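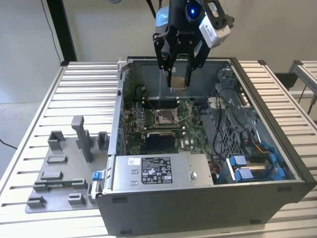 # How to keep stock cards and prepare the monthly medicine order in a small health post

Written by Valentin Besnard, with corrections from Jyoti Sisodia (pharmacy, Ditdale)

We use cookies to remember your language and to count visits to this site. You can accept all cookies or change your settings at any time. Accept / Settings

This guide is for the person who has the key of the medicine store. In a small health post this is often a nurse or a health assistant who also has many other duties, and who has never received training in pharmacy. I was this person for two years in Furkdale. I learned most of what is written here from Jyoti Sisodia, who checked my cards every month and returned them with green ink.

The method works with paper. If your district uses a computer programme, keep the paper cards also, at least for the first year. In Furkdale the electricity was absent for a good part of the rainy season and the cards were the only thing we could read.

## What you need

- One stock card for each item, each strength and each form. Amoxicillin capsules and amoxicillin powder for suspension are two items and need two cards.
- A pen with permanent ink. No pencil.
- A calculator.
- A box or a string to keep each card beside its medicine on the shelf.
- The last order form, with the quantities which were really delivered.

If there are no printed cards, rule them by hand on thick paper. The columns are: date, received from or issued to, document number, quantity in, quantity out, loss or adjustment, balance, expiry date, signature.

## Step 1. Put the store in order before you count

Do not begin with the counting. Begin with the shelves. Take everything down from one shelf, clean it, and put the medicines back in alphabetical order by generic name, or by group if your district prefers groups. Injectables, liquids, tablets and dressings should each have their own place.

Place the boxes with the nearest expiry date in front. The general rule is called "first expiry, first out". Please note that it is different from "first in, first out". It can happen that a new delivery expires before the old stock, and then the new boxes go in front.

Keep cartons off the floor and a little away from the wall, so that air can pass and you can see if there are insects or water. Medicines that need a refrigerator have their own cards, and these cards should hang outside the refrigerator door so that you do not stand with it open while you write.

Expired and damaged items go in a separate carton, closed with tape and marked clearly. Do not throw them in the ordinary rubbish or in the latrine. Your district will have a procedure for the disposal and you should ask for it in writing.

## Step 2. Choose the counting unit

Write the unit at the top of the card and never change it. For tablets the unit is one tablet. It is tempting to count tins, but tins come in different sizes. When Akash Bajpai took over the store at Trastovmont he found a card with the balance "7", and he could not know if this was tins, boxes or strips. He had to open a new card and lose the whole history of that item.

For syrups the unit is the bottle. For injections it is the vial or the ampoule. For oral rehydration salts it is the sachet. For ointments it is the tube.

## Step 3. Make the first physical count

Close the store during the count. If a patient needs something urgently, write the issue on a loose sheet and enter it afterwards.

Count full sealed containers by the number printed on the label. Count opened containers one by one, with a clean counting tray or a clean sheet of paper. Do not touch the tablets with your fingers. If possible two persons count separately and compare.

Write the result on the card in red, with the words "physical count" and both signatures. From this moment the card should always agree with the shelf.

## Step 4. Write each movement at the moment it happens

The most common error is to keep the movements in the head and write them in the evening. By the evening one has forgotten the two bottles which went to the maternity room.

Each time something comes in or goes out, you write a line. One line for one movement. You do not need to write a line for every patient: the store issues a quantity to the dispensing room in the morning, and the dispensing room has its own daily register. But the store must never give medicines directly to a patient without passing by this register, or your consumption figures will become false.

If you make a mistake, draw one straight line through it so that it can still be read, write the correct figure beside it and sign. Correction fluid is not permitted on a stock card.

## Step 5. Calculate the monthly consumption

At the end of the month you make a new physical count. Then use this calculation:

Consumption = opening balance + received − losses − closing balance

Take the paracetamol tablets in Furkdale, for November:

Opening balance: 706
Received: 1640
Losses (expired, removed from shelf): 106
Closing balance by physical count: 1134

706 + 1640 = 2346
2346 − 106 = 2240
2240 − 1134 = 1106

The consumption was 1106 tablets.

Always use the physical count for the closing balance, also when the card says something different. If there is a difference, write it in the column for adjustment and try to find the cause. A small difference in tablets is normal. A difference in injectables or in any controlled medicine must be reported to your supervisor on the same day.

## Step 6. Correct for the days without stock

This step is forgotten very often, and then the health post receives too little for many months. If an item was finished during part of the month, the consumption on the card is lower than the real need. Patients came and there was nothing to give them.

Suppose that zinc tablets were out of stock for 7 days in November. The month has 30 days, so they were available for 23 days. The card shows a consumption of 460 tablets.

460 ÷ 23 = 20 tablets for each day in stock
20 × 30 = 600 tablets

You should write 600 as the adjusted consumption, and keep 460 in the column for the real consumption. The district pharmacist needs to see both.

If an item was absent for the complete month, you cannot calculate in this way. Use the last month in which it was available, and add a note.

## Step 7. Calculate the quantity to order

First find the average monthly consumption. Add the adjusted consumption of the last three months and divide by three. With only one month of data, use this one month and say so on the form.

Then ask your district which maximum level is used. In our district it was three months of stock for a post which orders every month. Other places have other levels, and you should follow yours.

Order quantity = (average monthly consumption × maximum level in months) − stock in hand

For the zinc, if the average is 600 and there are 240 tablets on the shelf:

600 × 3 = 1800
1800 − 240 = 1560

Round to the nearest full pack. If the result is below zero you order nothing for this item, and you write "0" on the form. Do not leave an empty line, as the person who prepares the order will think you forgot it and may telephone you or, worse, may guess.

Do not count medicines which will expire before you can use them as stock in hand. Inform the district early about them. A busy hospital may be able to use them in time, and you will not have to destroy them later.

## Step 8. Adjust for the season

The average looks only to the past. Before the rains we ordered more oral rehydration salts and zinc, and before the cold months more of the medicines for chest infections in children. To decide how much, look in the cards from the same season of last year. This is one more reason to keep old cards. We kept ours in a metal box, tied by year.

If you expect a vaccination campaign or a screening day, discuss it with the pharmacist separately. It should not enter in the normal order, because afterwards the average will be too high.

## Step 9. Check the delivery

When the order arrives, do not sign until the cartons are open. Compare the delivery note with your order and with the content: name, strength, quantity, expiry date, condition of the packaging. Hemant Semwal, who drove for the Tripathi depot, did not like to wait for me, but he waited.

If something is missing or damaged, write it on both copies of the delivery note and let the driver sign also. Put cold items in the refrigerator before you start to check the rest.

Enter each quantity on its card the same day. Then put the boxes in their places, nearest expiry in front, and mark the expiry date on the outside of each carton with a thick marker.

## When you hand over the store

Count everything together with the person who replaces you and sign the cards together, with the word "handover" on the line. When I left, Santosh Sengar and I needed one and a half days for it. Give also the telephone number of the depot, the old cards, the file of delivery notes and both keys of the store.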